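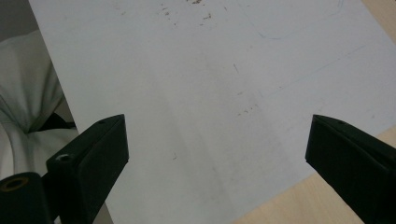 Budget and kit list: what we bought, what we wish we'd bought

When Siamak Naseri and I split up the project jobs, he got the software and I got the shopping. I thought I'd won (I hadn't). We had £121 left in the pot in September, and it had to cover everything on our hand-held gripper that could wear out, snap or go missing before the demo.

First up, fingers! We print ours in the lab at Bendmont, so they only cost us filament, but the print queue there is awful. I ended up asking for 8 in one go, which sounds greedy until you've waited a week for a single replacement. Screws and threaded inserts came from Juntunen. Their postage was steep, so I'd order the whole lot at once next time.

The bigger argument was over the camera mount. Elutau do a lovely ready-made one and I really wanted it, but it would have eaten over half the money, and Siamak pointed out (quite smugly) that we could print that too. We did, and it took two goes to get the holes lined up. I still think about the lovely one.

Things I forgot to budget for: spare cables, a decent set of hex keys, and board and card to practise on. You get through a lot of practice material, and it gets mucky quickly, so put it on the list from day one. I had to dash to Plerkgate on a Sunday for more.

We finished with two pounds left over. Siamak wants it spent on tape, and the order goes in once our supervisor signs the form.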